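Suche Suchbegriff eingeben Erweiterte Suche

Stand: März
Bearbeitung: Arbeitsgruppe Datenhaltung, Projekt Miranda

# Miranda – Demonstrationsdatensatz »Werkstattschublade«

## Gegenstand

Der Datensatz enthält ferngesteuerte Demonstrationen von Greif- und Ablageaufgaben in den Schubladen eines Werkzeugschranks. Er wurde im Rahmen des Projekts Miranda am Standort Flomard aufgezeichnet und dient dem Training und der Bewertung von Verfahren des Imitationslernens. Für andere Zwecke, insbesondere für die sicherheitstechnische Abnahme von Anlagen, ist er nicht vorgesehen.

## Umfang

Aufgezeichnet wurden 2264 Episoden. Nach der Durchsicht verblieben 1453 Episoden in der freigegebenen Fassung. Die übrigen sind im Verzeichnis `rohdaten/` abgelegt und werden nur auf Anfrage bereitgestellt. Die Aufgaben verteilen sich auf 4 Gruppen:

- `oeffnen`: Schublade am Griff aufziehen
- `entnehmen`: benannten Gegenstand greifen und anheben
- `umlegen`: Gegenstand innerhalb der Schublade versetzen
- `schliessen`: Schublade zuschieben

Jede Episode trägt eine Aufgabenanweisung in deutscher Sprache. Eine englische Übersetzung liegt im Feld `anweisung_en` vor – sie wurde maschinell erstellt und nur stichprobenweise geprüft.

## Aufzeichnung

Die Steuerung erfolgt über einen Führungsarm, dessen Gelenkstellungen auf den ausführenden Arm übertragen werden. Die bedienende Person löst Beginn und Ende der Episode mit einem Fußtaster aus. Die Übertragung wird durch die Software Plitel protokolliert. Gespeichert werden Soll- und Istwerte der Gelenke, die Greiferöffnung und die Kamerabilder.

Die Belegung der Schubladen entspricht dem üblichen Werkstattbetrieb. Holzleim, Maßband, Schere und Gewindebohrersatz liegen teils im Einsatz, teils daneben oder darunter. Beschriftungen an den Schubladenfronten werden nicht entfernt und gelten nicht als verlässliche Angabe des Inhalts.

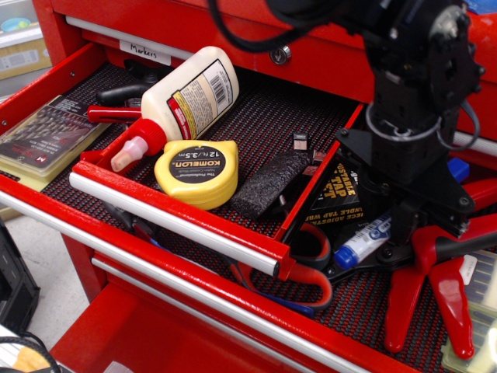 Bovum merkte zur Vorabfassung an, bei dicht belegten Schubladen sei die Anweisung »nimm das rote Werkzeug« nicht eindeutig, sobald mehrere rote Griffe in Reichweite lägen. Man habe solche Episoden beim eigenen Training zunächst ausschließen müssen und bitte um eine gesonderte Kennzeichnung.

Der Hinweis wurde übernommen. Betroffene Episoden führen nun das Feld `mehrdeutig` mit dem Wert `true`. Die ursprüngliche Anweisung bleibt unverändert erhalten.

## Durchsicht und Ausschluss

Jede Episode wurde von zwei Personen unabhängig bewertet. Ausgeschlossen wurden Aufzeichnungen mit lückenhaften Gelenkdaten, mit händischem Eingriff in die Schublade sowie mit abgebrochener Bewegung. Fehlgriffe mit anschließender Korrektur wurden ausdrücklich beibehalten und sind mit `korrektur` gekennzeichnet.

## Bekannte Einschränkungen

Der Gegenstandsbestand ist klein und stammt aus einer einzigen Werkstatt. Durchscheinende Kunststoffkästen sind in den Tiefendaten unvollständig erfasst. Bei 2 Aufzeichnungsreihen wurde die Kamera nach der Kalibrierung verschoben; die korrigierten Werte liegen in `kalibrierung/nachtrag.yaml` und sind beim Laden vorrangig zu verwenden.

## Nutzung

Die Nutzung zu Forschungszwecken ist gestattet, sofern das Projekt Miranda als Quelle genannt wird. Die Weitergabe veränderter Fassungen setzt eine Kennzeichnung der Änderungen voraus. Fehlermeldungen sind unter Angabe der Episodenkennung an die Arbeitsgruppe Datenhaltung zu richten.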